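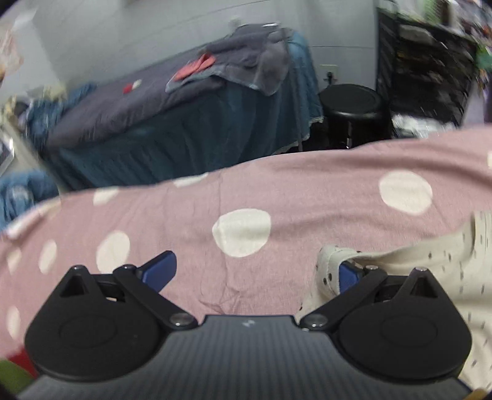 # Drollberg rotary evaporator, 1-liter model: notes after a winter of use

We bought the Drollberg in January to replace a Van Beek that had been on the same bench for longer than most of the group has been in it. The Van Beek still turned, but the vacuum seal had been changed so many times that the seat was scored, and it would no longer hold below 35 mbar with a dry flask. For ethyl acetate that is fine. For stripping toluene out of a crude lactone it makes for a long afternoon.

My work is mostly small-ring and medium-ring lactones, made on a scale of a few grams. A typical day means two or three extractions, a column, and a lot of fractions to take down. So I care about three things in an evaporator: how fast it pulls down, how gently it can be run, and how much time I spend cleaning it. I don't use the programmable distillation features much, and I'll say less about them.

## Setup

The unit came in two boxes, glassware in one and everything else in the other. Assembly took most of a Thursday morning. The manual is clear on the electrical side and poor on the glass. The drawing of the condenser shows the vacuum port on the left, and ours is on the right. I spent a while thinking I had been sent the wrong part. Qianru Dai, who runs the bench next to mine, had put one together in her last lab and told me the drawing is from the older version.

The bath is heavy when full and has no drain. You empty it with a siphon or a jug. The Van Beek had a drain tap, and I miss it.

## Vacuum and seals

With the supplied PTFE seal and our existing diaphragm pump, an empty system reached 6 mbar and stayed there with the pump isolated for long enough that I stopped watching. After several months it still does. I have greased nothing except the flask joint, and that only lightly.

The controller holds a set pressure well. It overshoots a little on the first approach and then settles. If you are taking down dichloromethane, start higher than you think you need and step down by hand, or the first overshoot will bump the flask. The bump trap caught it both times this happened to me, and the trap is easy to take off and rinse.

## Bath and heating

The bath heats quickly and the display agrees with my thermometer to within a degree up to 60 °C. Above that it reads slightly high. I rarely go there, as some of my iodolactones start to color if they are kept warm, and I would sooner use more vacuum than more heat. I took one of these down at 30 °C and it came off the evaporator as a pale solid with a clean proton NMR. On the old unit the same compound usually needed another pass through silica.

The lift is motorized and stops where you leave it. It goes up by itself when the power is cut, and it is loud when it does. There is also an up button on the front that works even in the middle of a program.

## Rotation

Speed is set with a dial and runs smoothly from slow to fast. There is a faint tick at low speed that was there from the first day and hasn't changed. I asked the supplier, Netine, about it and they said it was normal for the drive. They answered within a day, which I can't say of every supplier we use.

The clip that holds the flask is plastic. It grips well, but it is stiff with cold hands, and I would have liked a metal one. Spares are cheap enough that we keep a few in the drawer.

## Condenser and cleaning

The condenser is the vertical coil type. With the chiller at 3 °C it recovers ethyl acetate and hexane very well, and dichloromethane acceptably if you don't rush. Diethyl ether mostly goes through to the pump, so plan for a cold trap if you use much of it.

Cleaning is better than on the Van Beek. The vapor tube slides out after one collar is loosened, and the coil can be rinsed from the top with acetone. I do this every week, and straight away after anything with iodine in it. The seal showed a brown stain after one run where I had not washed out the iodine properly with thiosulfate. The stain hasn't gone but the seal still works.

## Against the Camidcombe

We also had a Camidcombe on loan for two weeks before buying. It pulled down a little faster and its bath has a drain. The controller, though, sits behind the bath, so you reach over hot water to change the pressure. The glass was 171 dollars more to replace as a set, too, and in a shared lab the glass does get replaced.

## Who it suits

For a group doing routine organic synthesis on a gram scale, I would buy it again. If you mainly remove water or DMF, look at something with a bigger bath and a stronger lift — I tried 500 mL of an aqueous layer once and the lift complained all the way up.

I haven't tested the automatic boiling-point detection beyond one run with ethanol. It found the right pressure, but it took longer than I would have by hand. The timer function works and I use it daily.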